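Notes from a phone call with Lamduan Thaweesak, school nurse at Gosavside Elementary. Typed up fast, sorry.

## Hand washing, mostly

She picked up on the second ring, already talking. Stomach bug season. Gosavside has 700 kids and last March 60 of them were out on the same morning.

"Parents think it's the cafeteria," she said. "It's hands. It's bathroom, then hands, then the crackers they're all sharing."

So what works? Soap and water, 20 seconds, before food and after the toilet. Sanitizer is fine on the bus but she doesn't trust it for stomach bugs. "Norovirus doesn't care much about your little gel bottle. Go find a sink."

The four sinks by the gym used to run cold only. Thaweesak asked for warm water for two years and got it last fall. Kids stay at the sink longer now, she says, and she's stopped hearing the old complaints. Temperature isn't what gets them clean, she added, it's the rubbing.

## When to keep them home

Her rule: 48 hours after the last time they threw up or had diarrhea. Not 48 hours after they started feeling OK. Big diffrence.

"I get the call at 7 a.m. He was sick last night but he ate toast. No. Toast is great. Keep him home."

I asked about parents who can't take the time off. Long pause. She knows plenty of them. Her advice is to set up a swap with another family before anyone is sick, and to ask the office for the work packet the first day, so nobody's catching up later.
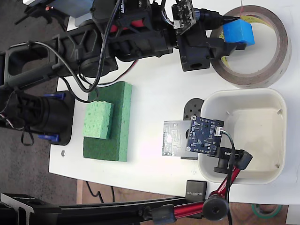
## Cleaning up after

Gloves on. Paper towels first, then soap, then a bleach cleaner mixed the way the label says. Leave it sit as long as the label says too, most people wipe it right off. Sheets and pajamas go in on hot, and don't shake them out.

Small sips for the kid. Call the doctor if there's blood, if they can't keep anything down, or if they've hardly peed all day.

She had to go, there was a boy at teh door with a nosebleed. "Tell them to cut their nails too," she said, and hung up.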